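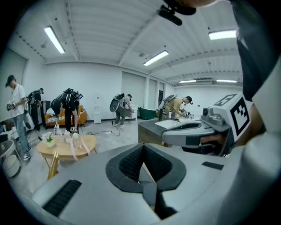

Guides > Maltosa Rooms > Section 4: Setting up the large room

April, by Rhea Enriquez

4. Setting up the large room

This section is for the person who opens the room in the morning and for the person who closes it. It explains the lights, the air conditioning, the orange sofa with its coffee table, and the grey desk. For the store cupboard and the keys, please see section 3.

The work takes 33 minutes when one person does it alone. With two persons it goes faster, but please agree first who takes the sofa side and who takes the desk side, otherwise the same table is wiped two times and the other one is forgotten.

4.1 Lights

1. Switch on the ceiling lights before you carry anything inside. The switches are on the left when you enter.

2. Wait until all tubes are burning steadily. A tube can blink for a short moment at the start and this is normal.

3. If a tube still blinks after you have finished the coffee table, write it in the room book with its position, for example "near the centre". Do not write only "one lamp is bad". The electrician comes on Tuesday and he has no time to search.

Note: The walls and the ceiling are white, so the room looks bright enough even when one tube is out. Look up and check the tubes one by one.

Caution: Do not stand on the sofa or on the desk to reach a light. Use the ladder from the store cupboard, and ask a second person to hold it.

4.2 Air conditioning

The unit is mounted high on the wall, close to the ceiling. It has a remote control, which lives in the top drawer by the entrance and must return there.

1. Close the windows and the door.

2. Press the round button once. The unit answers with a short sound. If there is no sound, go nearer and press again.

3. Choose the cooling mode and leave the fan on the middle step. On the highest step the air blows papers from the desk.

4. Keep the space under the unit free from boxes and electrical things. In a humid week some water can drip.

Note: The filter is cleaned once in a month. It slides out to the front after you lift the cover. Rinse it with lukewarm water, without soap, and let it dry completely before you put it back. Somebody once dried it with a hair dryer and we had to order a new one from Rallutard.

4.3 Sofa and coffee table

1. Pull the sofa a hand's width away from the wall and sweep behind it. Then push it back. Lift it a little while you push, do not drag it, as the feet leave marks on the floor.

2. Take off all loose things and look between the seats. Small things go in the lost-and-found tin.

3. Brush the seats in one direction with the soft brush. For a stain, use a white cloth with cold water and press on the place — do not rub. Coloured cloths have given their colour to the fabric before.

4. Put the coffee table in front of the sofa and leave enough room for the knees. A good measure is 39 centimetres from the edge of the seat to the edge of the table. There is a stick of this length behind the door.

5. Clear the table. Throw away the rubbish, bring cups to the kitchen, and collect papers in one pile, with the largest at the bottom.

6. Wipe the table with a damp cloth and then with a dry one. Wipe the edges also.

7. Put back only what the next group has asked for. Their list hangs on the inside of the door.

Caution: When you bend over the coffee table for a long time, your back will feel it in the evening. Kneel on the mat, or bring the things to the desk and sort them there.

4.4 Desk

1. Remove everything from the desk and sort it in the two Agudelo trays. The deep tray is for things that stay in the room. The flat tray is for things that go out.

2. Wipe the top from the back to the front. On grey you do not see dust easily, so pass your hand over it after wiping.

3. Check the cables. They should run behind the desk and never across the place where people walk.

4. Return the things from the deep tray. Put those used most often on the right side and the tall ones at the back.

Note: All sockets in the room give 230 volts. Devices which somebody has brought from abroad must be checked on their label before they are plugged in. If the label is not readable, do not use the device.

4.5 Walking space

Several people often tidy or work in the room at the same time, and many of them carry something on the back. Leave a free way between the sofa side and the desk side, wide enough that two persons can pass without turning their shoulders. Bags and empty boxes may not stand in this way, also not for five minutes.

When you pass behind a person who is bending over a table, say a word before. It is easy to be hit when they stand up.

4.6 Closing the room

1. Check both tables and empty the bin.

2. Switch off the air conditioning with the remote control, not at the fuse. Wait until the flap is closed.

3. Switch off the lights and lock the door. Turn the key two times.

4. Sign in the room book with the hour.

If something is broken, fill in the Unurano form and leave it in tray 458 at the reception. A verbal message is not enough — the colleague at the reception changes at midday, and then the message is lost. For replacement cloths and brushes no form is necessary, you may take them from the lower shelf of the store cupboard.

Continue with section 5, Kitchen and sink.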